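Heffernan Teach Kit – hand guiding and remote handle for small arms

I wrote this page myself, so blame me (Maeve Ní Bhriain, I run the Otden shop) if it rambles. The Teach Kit is what we sell to people who want to show an arm a job instead of typing it in. You press the enable button, take hold of the wrist and walk it through the task. Or you sit back with the remote handle and drive it from your chair, which I like better for anything deep inside a box.

Our own practice job is desktop computers. Processor, memory, hard drive in its caddy, all the fiddly stuff!
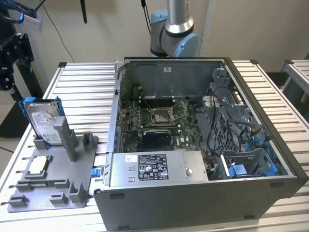 I teach the big moves by hand and switch to the handle for the last bit, where my knuckles would be in the way. You can swap between the two in the middle of a demo and the recording just keeps going – that was Muireann Ó Briain's idea and I fought it for months. She was right.

The handle has a slow mode on the thumb switch. Use it. At full speed a small twitch of your wrist is a big twitch at the fingers, and sockets don't forgive that. I usually give a new task 5 demos before I play anything back, then throw out the 2 I like least.

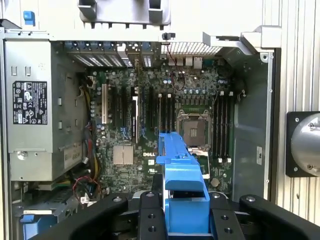
Wrist view comes up on the same screen as the fixed view, and you can make either one the large one. I keep the wrist view large for parts with a hook or a tab, and the fixed view large for carrying things over from the tray.

What you get: the handle, wrist grip with enable button, 70 inch cable, mounting bracket, and a license for Utau, our recording software. Cameras and gripper are not included. If you bought the older Costton grip from us, it fits the new bracket but you'll need the longer screws (ask, I have a drawer full).

Price is $1570 plus shipping. Orders placed now go out in January.

Page updated December 19, 2019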